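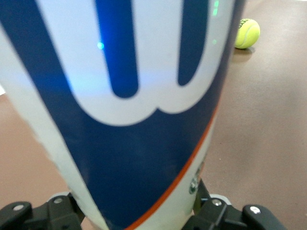 3.2 Objects with printed surfaces

The household set used in the sorting study was put together from things already in use in the four Plemier apartments, plus a smaller group bought at local stores. It came to 93 objects. Of these, 41 had printing over most of the outer surface, and this section deals only with those.

Printed objects were kept apart from plain ones at the shelving stage because people in the first round treated them differently. With a plain jar or bowl, participants talked about size and material. With a printed one they nearly always named the brand first, even when they could see only part of the logo. A curved surface makes this more noticeable, as a large letter can wrap far enough around the side that no single viewpoint shows all the print.

Figure 3. A printed object from the set, with an oversized white "W" logo of the Wilson brand on navy blue. A thin orange stripe separates the navy area from a band of white low on the right side.

The object in Figure 3 was placed in the group we call "large mark, curved side." The logo takes up much of the surface, and the remaining print is small by comparison. Participants who were handed objects from this group tended to turn them once and then put them down with the logo facing out - a habit we also saw with food packaging, though less often.

Each participant was asked to put the printed objects on a set of open shelves in any order they liked. The shelves were 100 cm wide and stood against the long wall of the living room. No time limit was given. When the shelves were full, we wrote down which side of every object faced the room and whether its neighbors had a similar main color. The participant was then asked to explain the order in a few sentences.

Two ways of ordering were common. In the Vivar apartment, people grouped mostly by use, so that sports items went together whatever their color. In the Dadasham apartment, color came first and use second, and dark blue objects often ended up side by side at one end of a shelf. We do not think the apartments themselves explain this. The second group was younger, and 11 of its members had moved within the past year and said they were still deciding where things belonged.

Small marks had little effect in either group. Round emblems, stripes and printed borders were rarely mentioned in the explanations, and when they were, it was usually to tell apart two objects of the same color. For this reason the analysis in Section 4 uses only the main mark and the main color of each object.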